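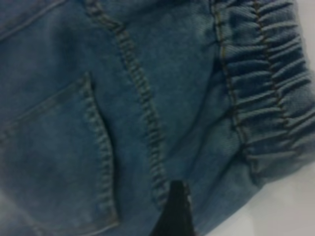

Girish Mathur
Founder, head folder and the person who answers the phone

About Flullow

Flullow is a laundry and mending shop with a strong lean toward denim. We wash it, dry it, mend it, fold it and give it back. My mother still tells people I'm in textiles.

The business started in the back of Pandey, the dry cleaner on Clunell Street, where I worked the counter for eight years and developed opinions. Most of them were about jeans. Customers would bring in a silk blouse with a page of instructions and then, as an afterthought, pull out a pair of jeans rolled up like a sleeping bag and say "just do whatever." I found I cared a great deal about whatever.

We opened on 4 October 2020, a date no business adviser would have picked. People weren't going anywhere, and the pants they weren't going anywhere in had elastic waists. We took in 38 items in our first month and I knew each of them personally. I would now call that period "boutique."

What we do

Wash and fold is the bulk of it. Everything denim gets turned inside out, zipped, buttoned and washed cool with its own kind. We check every pocket before it goes in. You would think people check their own pockets. People have great faith in their own pockets.

Mending is done at the long table by the window. Pocket corners are our most common job, then belt loops, then the inner thigh, which customers tend to point at without naming. A double row of topstitching is a lovely thing until one row gives up, and then you have a few weeks before the other one loses heart too. Bring it in during those weeks. We match thread as closely as we can to what the fabric has faded to, so a repair on an old pair will come back in an old-looking blue. If you want it in orange, say so on the ticket.

We also sort and fold donated clothing for Brarent, the resale store two doors down. Last September that came to 925 pieces, and 700 of them seemed to be jeans with one leg inside out.

How we fold

In half lengthwise, back pockets facing out, the seat tucked in so there's no little triangle sticking out at the side. Then up from the hem in thirds. Smooth the seams with the flat of the hand before each fold, or the ridge will print itself onto the layer above and you'll carry a faint line across your knee all day. New staff spend their first afternoon on this. A few have described the afternoon as long.

We don't iron a crease down the front of jeans. We will if you ask, and we'll be polite about it, and your name will come up at lunch.
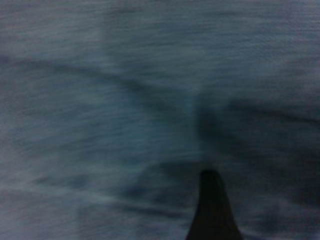
Mathur is wrong about thirds, according to Pandey, who maintains that a heavy cloth wants to be folded in half and then in half again, and that anything else is showing off. We have had this argument across two shops and one wedding. I include it here in the interest of balance, and because I was told it would be checked.

What we don't do

Leather, feathers, wedding dresses, or anything described over the phone as "probably fine." We don't distress new jeans. Wear them. We don't hem while you wait, although you're welcome to wait.

Finding us

We're on Clunell Street, between the shoe repair and the place that used to be a different shoe repair. Drop off at the counter, or leave a tied bag in the hatch with your name inside it. On a piece of paper, please. We've had it written on a sock.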